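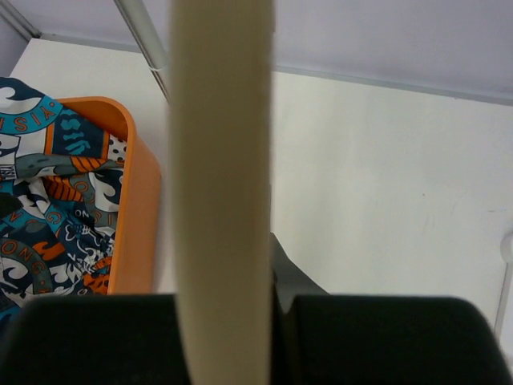 Putura Tabletop Set, release 2

Wrist-camera recordings of a two-finger gripper handling soft and thin items on a white table. Collected at the Pralisville bench and packed for training imitation policies. The older release is still on the Mapplebeck server but its timestamps are unreliable and it should not be mixed with this one.

Contents

Episodes: 212
Held-out episodes: 32, listed in heldout.txt
Task prompts: 73 distinct wordings
Views: wrist, plus one fixed side view
Language of prompts: English

Each episode is one folder. Inside are the two video streams, a table of joint positions and gripper opening, and a small text file with the prompt and outcome. Folder names are sequential and carry no meaning. Gaps in the numbering are episodes removed at review.

Tasks

The prompts cover picking up, moving and putting down long flat items, moving cloth into or out of a tray, and clearing one side of the table. Several wordings may point to the same task. The wording was drawn before the operator started, and the operator worked from that text alone. Spelling mistakes in prompts have been left as typed.

Collection

All episodes were driven by hand using a leader arm. Operators worked in sessions of no more than two hours, with the table reset between episodes. A reset means every item is lifted and put back in a new place, including items the prompt does not mention. Cloth is picked up, dropped and left as it falls. It is not smoothed.

Recording begins when the operator presses the pedal and ends on the second press. The first few frames are often still. Trim them if your loader does not handle idle steps well – our own Ollitz loader drops any leading step where no joint moves.

Outcome labels

success: the final state matches the prompt
partial: the right item was moved but ended in the wrong place
fail: anything else, including a dropped item that was not picked up again

Labels were given by a second person from the side view. Where the side view was blocked, the wrist view was used and the field label_view is set to wrist. Failed episodes are kept in the release. Filter on outcome if you want clean demonstrations only.

Known problems

The wrist camera has fixed focus. Items between the fingers are close to the lens and tend to be soft, and a long item can hide a good part of the table behind it. Do not rely on the wrist view alone for placing.

Gripper opening is logged as commanded, not measured. For thin items the two differ, so a closed reading does not show that something is held.

Printed cloth is hard on the segmentation masks. Masks often break at strong colour changes in the print, and folds are sometimes marked as separate items. The masks are supplied as a convenience and have not been corrected by hand.

Lighting was kept even throughout. A policy trained on this set alone should be expected to do badly under a desk lamp or direct sun.

Splits

Held-out episodes were chosen by prompt – no wording in heldout.txt appears in the training part. Please keep the split as it stands when reporting results.

Changes since release 1

Side view added
Timestamps now taken from one clock
Prompt file changed from one per session to one per episode
Calibration redone in December; use calib_b for all episodes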